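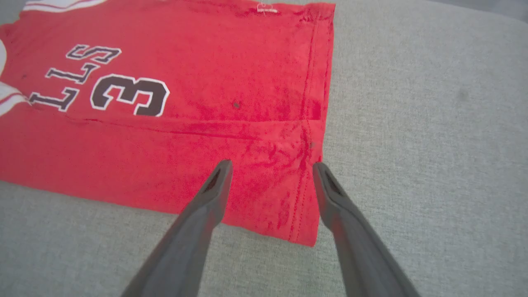

Ticket 145: folding demo stops before the grip, Farnside open day
Opened by: Panagiotis Obradović
Assigned to: Hrvoje Georgiev
Status: open, demo can run
The folding demo for the Farnside visit stopped again this morning with the message "no edge found". It stops when the arm is already down and should close on the cloth. With the plain Fenetti tea towels I did not have this error. With the red jersey, the one with BULLS in dark letters outlined in white, I have it often. The fingers are one on each side of the hem, so I think the position is good and the fault is in the edge check.

Comment, Panagiotis Obradović
I restarted the Rarkum controller and made 12 attempts with the jersey. 2 stopped with the same message. I did not change the light or the height of the arm. Log is attached.

Comment, Hrvoje Georgiev
Thank you for the log. In both stops the edge score was under the limit. The limit is set to 99, and this is too strict for a knitted hem which curls a little. Please put 90 in the Tomić settings page, save, and load the demo again. Please do not touch the grip force.

Comment, Panagiotis Obradović
Done. The jersey was folded five times without a stop. I have one more question: if a visitor lays the garment by hand, must the hem always be towards the arm?

Comment, Hrvoje Georgiev
Yes, for this version it must. Please tell the colleagues at the stand. I leave the ticket open until the visit is finished.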